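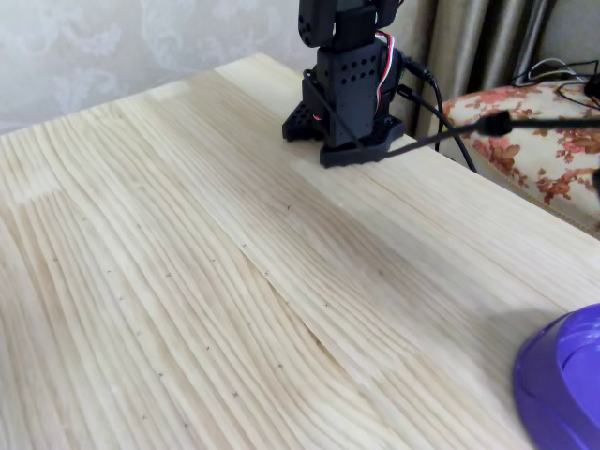 Posted by Nkechi Haruna, Rivier open day
Zivarthorpe | Unpaid, travel refunded

Participants wanted: tabletop arm sessions, Sunday open day

Rivier is looking for 50 adults to take part in short hands-on sessions at its May open day in Zivarthorpe. Each participant works with one small robot arm, set on a pine table marked with pencil crosses, and a purple bowl. No experience with robots is required.

A session lasts 10 minutes. You will be shown the controls, then asked to bring the tip of the gripper to a series of crosses called out by the operator. Position error and time per cross are logged. The last part is a free attempt with a small object of your choice from the tray.

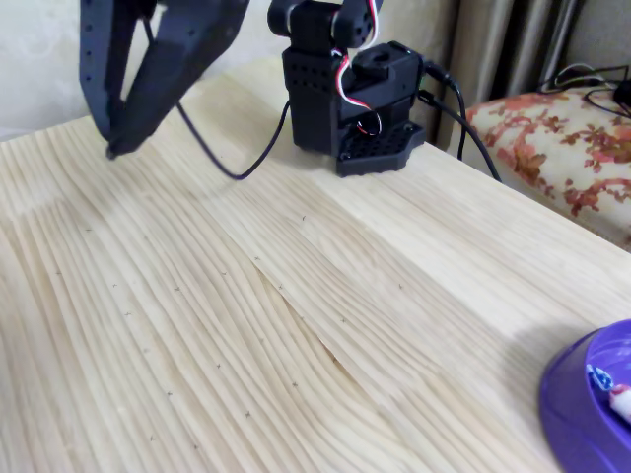 Fingertip height is the usual source of error, so the first two crosses are treated as practice and left out of the results. Visitors who only want to watch may do so from behind the line; no booking is needed for that.

You must be 18 or older, able to stand for the length of the session, and able to read small marks at arm's length (glasses are fine). Long sleeves must be rolled up and loose jewelry removed. Do not touch the servo leads or the cables at the back of the arm.

Sessions run from 10 a.m. in Room 149, Akpan Building. Travel within Zivarthorpe is refunded on production of a ticket. Results are stored by number, without names, and will be used to tune the Nokis control software.

To apply, send your name, preferred time and dominant hand to Nkechi Haruna at the Rivier front desk. Late applicants go on a waiting list.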